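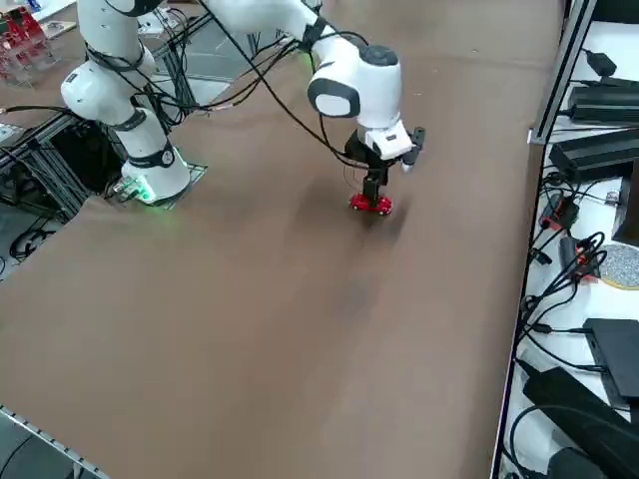 Thread last edited at 9:42 pm, June

Small arm for a teaching bench - what would you budget for?

benchmoss
OK, I am way too excited about this, so please talk me down or egg me on. Our makerspace in Kirnatthorpe has the go-ahead to put together a second pick-and-place station. The first job is the same one as always, picking up toy cars and setting them back down, gripper from above with a camera on the wrist. Marcus Oyelaran is doing the arm quote with Drilon and I've got everything else. I have 525 dollars for "everything else", meaning framing, table covering, power, cables and parts to grasp. Is that nuts?

tjunction_pete
Not nuts, but tight. Extrusion will eat it. Do you need new posts, or can you buy offcuts?

benchmoss
Offcuts are fine! Casado sells them by the bundle and I can cut to length here.

halfstep
Put real money into cable management this time. Look at the loops hanging off that arm, and the pile under the table. I'd set aside 70 for sleeving, clips and a proper run down the links, and I'd do it before anyone buys a single toy. A loose strand that catches on an elbow costs you an afternoon.

quillfeather
Disagree a bit. Sleeve it too early and you'll be cutting it all open again when the second camera shows up. Velcro straps for the first month, then sleeve. Spend the 70 on a shelf for the power supplies, a deep one, with a strip screwed to the back. Big black bricks lying on a shelf at angles, cords everywhere - we had that for years and every move was a treasure hunt.

halfstep
Velcro for a month turns into velcro forever, you know it does.

quillfeather
Guilty.

lauri_h
Lauri Honkanen here, I ran the planning for our two stations. Things we forgot to budget the first time:
- spare fingertips (get 5 pairs, they wear faster than you'd think)
- a covering that lies flat, ours wrinkled and the small wheels notice
- labels for both ends of every power lead
- shipping on the mounting plate, heavy!

benchmoss
Oh, the covering is a great one. I was going to get the same brown stuff again. Would you stretch it or glue it?

lauri_h
Stretch and clamp under the edge. Glue is a pain when you want to swap it. Matte if you can get it, you'll have less glare to fight in the wrist camera.

tjunction_pete
What are you doing for cars? Matching ones or a mix?

benchmoss
A mix! The Esport bargain bin has a bag of 23 and I love every single one of them. Glossy red is still my favorite for demos because kids can spot it from the back row.

halfstep
Get a couple of dull ones too. If everything is shiny, you'll tune for shiny.

benchmoss
Done, adding dull ones. I'm going with half velcro, half sleeve, and the deep shelf. Marcus wants the list by 6 pm so I'd better go price some clamps - will post the final spreadsheet when he's had his way with it.

quillfeather
Half and half, so we both get to complain. Good luck!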